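The Last Train to Rornelville

When the bell of the Zondau rang, Shanthi was still under the seat looking for her whistle. It was a small brass whistle, a gift from her grandmother, and without it she could not call the other four members of the Signal Guard.

"Leave it," said Rafsan from the door. "The shadow is already over the second bridge."

"I will not leave it."

He sighed and came in to help her. They had been partners since August, and in this time he had learned that arguing with Shanthi took longer than doing what she wanted.

The train moved slowly through the dark. Outside there were no stars, only the grey lamps of the Clendau line, which the enemy had built to carry away the memories of the town. Every night one more lamp was lit. On Thursday the baker had forgotten his own street, and this morning Pranab, the youngest of the Guard, had asked Rafsan politely for his name.

"Do you think he will remember us?" Rafsan asked. He was lying flat on the floor with one arm under the heater.

"He remembered the soup," said Shanthi. "He complained that it had too much salt, the same as always. So something is still in there."
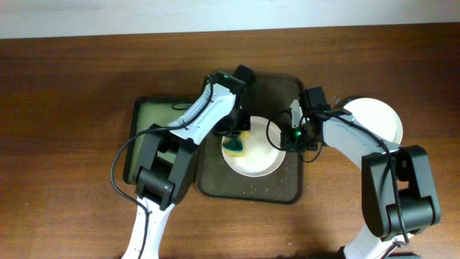

A white plate on a dark tray.

In the dining car Pranab was sitting alone with both hands around his cup. He looked up when they came in, and he smiled the way a person smiles at strangers who may be kind.

"The conductor says there are 200 steps to the top of the tower," he said. "I hope you don't want me to climb them. I am only a passenger."

Shanthi sat down across from him. She wanted to shout, but she put the whistle on the table between them. Rafsan had found it at last, full of dust.

"Blow it," she said.

"Why?"

"You always said you could do it louder than me."

Pranab turned the whistle in his fingers for a long time. The train passed under the first grey lamp, and then under another. He cleaned the dust away with his sleeve, put the whistle to his mouth and blew. It was a terrible sound — high and cracked, with no tune at all.

Behind them the first lamp went out.

Rafsan ran to the window. Far down the line, the shadow had stopped on the rails and was turning its long head from side to side.

"Again," said Shanthi.

"My ears hurt," said Pranab. Then he frowned at her. "And you owe me a new scarf, Shanthi. You burned the old one."

She was already pulling him to his feet.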